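Looking for the Tusta boats

My grandfather worked on the coal boats that came up the river to Kavodport, and I have spent most of this year trying to find out which ones. The family story gives only one name, the Tusta, and it does not appear in the harbour books I have seen so far.

The books themselves are kept in the old Zundach warehouse. There are 8 of them, and 2 have water damage to the first pages. Arrivals are listed by master and cargo, with the name of the boat often left out. Lukoševičius, the coal merchant on the east quay, turns up on nearly every page in the winter months.

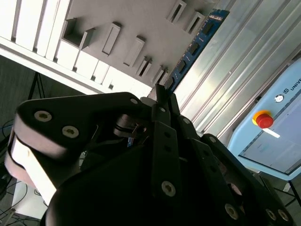 Black plates and silver screws, close up.

I copied out every Lukoševičius entry by hand. The usual load was 500 tons, and unloading took 3 days if the weather held. My grandfather always said four, but he may have been counting the day they swept the hold.

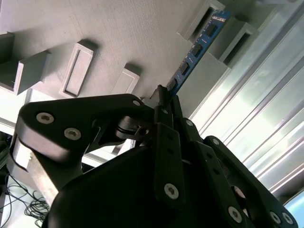 Kavodport, April

Back at the warehouse for the afternoon. I went through the wages sheets this time — they are tied up in bundles and in no order at all. Casual men were paid by the shift and many are down by surname alone. I found ours spelt two ways on one sheet, with the same mark beside both.

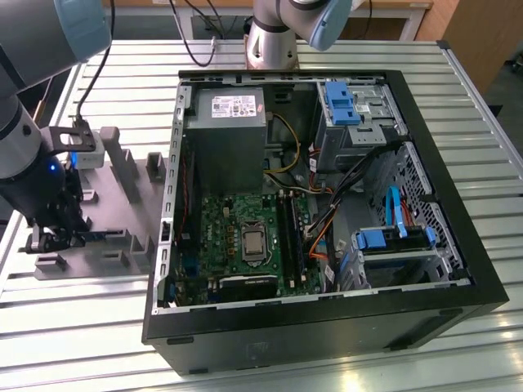

The sheet does not name a boat either, but it does give a berth, and the berth can be checked against the harbour books. That is the next job. If anyone reading has family papers from the east quay, particularly pay slips or discharge books, I would be glad of a copy. The comments are open and I read them most evenings.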